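How does a computer mouse work?

You move your hand a little way across the table, and a small arrow moves across the screen. You have probably done this so often that you don't think about it any more. But the mouse can't see the screen, and the screen can't see your hand. So how does the arrow know where to go?

What is a mouse for?

A computer needs to be told what to do. The things we use to tell it are called input devices. A keyboard is one, a microphone is another, and so is a mouse.

A keyboard is good for letters and numbers. A mouse is good for pointing. It tells the computer two kinds of thing: how far it has moved, and which button you have pressed.

Why is it called a mouse?

The first mice were joined to the computer by a cable. The body was small and rounded at the back of the hand, and the cable looked like a tail. The name stuck, even though many mice today have no cable at all. If you have more than one, you can say "mice" or "mouses". Most people say mice.

The old way: a rolling ball

Ask a grandparent or an older teacher about the ball. For many years a mouse had a heavy rubber-coated ball underneath. When you pushed the mouse, the ball rolled, and it turned two small rollers inside. One roller measured movement from side to side. The other measured movement forwards and backwards.

It worked well until the ball picked up dust and crumbs. Then the arrow would jump or get stuck. You had to twist open a ring, take out the ball and scrape the fluff off the rollers with a fingernail.

The new way: light and tiny pictures

Most mice now have no ball. Turn one over and you will usually find a small hole. Inside is a light and a very small camera called a sensor. Don't stare into the hole when the mouse is switched on, even if you can't see any light coming out.

The light shines on the table. The sensor takes pictures of the surface, hundreds or even thousands of them every second. Each picture shows tiny bumps, fibres and marks that are too small for you to notice.

A chip inside the mouse compares each picture with the one before it. If the marks have shifted to the left, the mouse must have moved to the right. The chip sends this to the computer, and the computer moves the arrow.

Why does the table matter?

The sensor needs something to look at. Wood is good, because it has a grain — the fine lines that come from the way the tree grew. Paper and cloth are good too, because they are made of fibres.

Clear glass is difficult. Light goes straight through it, and there are hardly any marks for the sensor to follow. A mirror can be just as bad. Some mice are made to work on glass, but many will not. If yours is being awkward, try putting a sheet of paper under it.

The parts of a mouse

The buttons are at the front, under your first two fingers. When you press one, it pushes a small switch inside. The click you hear comes from the switch.

The scroll wheel sits in the middle. Roll it towards you and the page goes down. On many mice you can also press the wheel, so it works as a third button.

The back is smooth and rounded so your palm can rest on it.
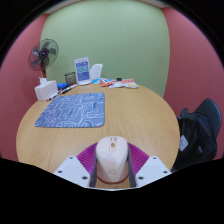 Try it yourself: the surface test

You will need a mouse, a computer, a book with a plain cover, a sheet of white paper, a tea towel and a small mirror. Ask a grown-up before you borrow the mirror.

1. Put the mouse on the table and move it slowly in a circle. Watch the arrow.
2. Do the same on the book, the paper, the tea towel and the mirror.
3. Write down what the arrow did each time. Was it smooth, did it jump, or did it stay still?
4. Lift the mouse a hand's width into the air and move it. What happens to the arrow now?

Saeed Kiani tried the test with his class one Friday. The tea towel did well, but it kept wrinkling up, so they had to hold the corners down.

Words to know

Input device: something you use to give information to a computer.
Sensor: a part that notices light, heat, movement or something else.
Grain: the pattern of lines in a piece of wood.
Scroll: to move a page up or down on a screen.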